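## Worn finger pads on the hand-held grippers

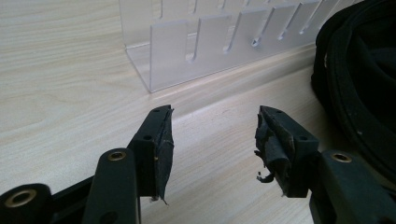
Gripper Group, Cusi Workshop — June

We stopped a run on unit 286 after it dropped the same part 6 times before lunch. Jalen Whitlock checked the finger pads. The left one is frayed at the lower end with a strand hanging off. The right one is worse — torn and peeling away in flaps.

Pads are supposed to be changed at 2711 cycles. The log for 286 had not been filled in for two shifts, so the change was missed. No one was hurt.

Please look at both pads before you start. If you see loose threads or lifting edges, tag the unit and put it on the repair shelf. Do not glue or trim a pad yourself. Arnulfo Tello has spares in the Starkus cabinet and will sign them out.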